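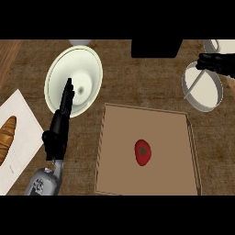

Step 1. Write down the job before you open a catalog

The first thing we bought for our two-arm kitchen bench was the wrong table. It was a very nice table. It also wouldn't go through the door, and it sat in the hallway until June while people put their coats on it. So before you price a single arm, write one page that says what you want moved, from where, into what.

Ours said: pick up food items, put them in dishes, one arm on each side of a tabletop. A tomato in a cardboard box, a croissant on a sheet of paper, a big bowl. If your page runs past one side, you are planning two projects and have money for half of one.

Step 2. Do it in simulation first

Set up the table, both arms and your objects in software and try the reaches. Software arms can hit each other all afternoon and you will not get an invoice. What you want out of this step:

How far apart the bases need to be
Whether both arms can get at the same bowl
How wide the gripper has to open for your largest item
Which objects you can drop from the list without anyone crying

Keyvan Akbari did ours and cut the object list by more than I wanted. He was right and I have told him so once.

Step 3. Price the arm, then price everything attached to it

Vendors quote the arm. You will also need mounts, a controller, cables, fingers, spare fingers, and the stop button, which one salesman described to me as optional. We took quotes from Endance and Hornska. Hornska was cheaper until we asked what was in the crate.

Make a sheet with a line for each item and a column for "included, in writing." Our mounting bolts came to $61, shipping included, and held everything up for longer than the arms did. Order the bolts with the arms.

Step 4. Budget for the boring stuff

Bowls, boxes, fake food, real food. We set aside $160 for tabletop items and went over. Real tomatoes are cheap but you keep buying them. Real croissants are worse, as the staff will eat your test equipment. Buy dishes from a store that will still stock the same ones next year, and buy doubles.

Step 5. Measure the room

Measure the door. Measure the elevator. Find out which outlets share a breaker with the coffee maker. Elaheh Shahbazi drew our floor plan with the arms at full stretch, and that is how we learned the filing cabinet had to go.

Step 6. Ask about service before you sign

Three questions for every vendor:

Who picks up the phone?
How long does a replacement gripper take to arrive?
What does year two cost?

Kowalchuk quoted us $736 a year for support and answered the first question by picking up the phone. We went with them for service and I haven't regretted it yet.

Step 7. Hold something back

Keep a reserve and don't tell the person who likes gadgets (here, me). Fereshteh Pakzad controls ours and wants a written request. Allow 60 days between the signed order and a working bench, and don't schedule a demo inside them.

Prices last checked 3/18/22.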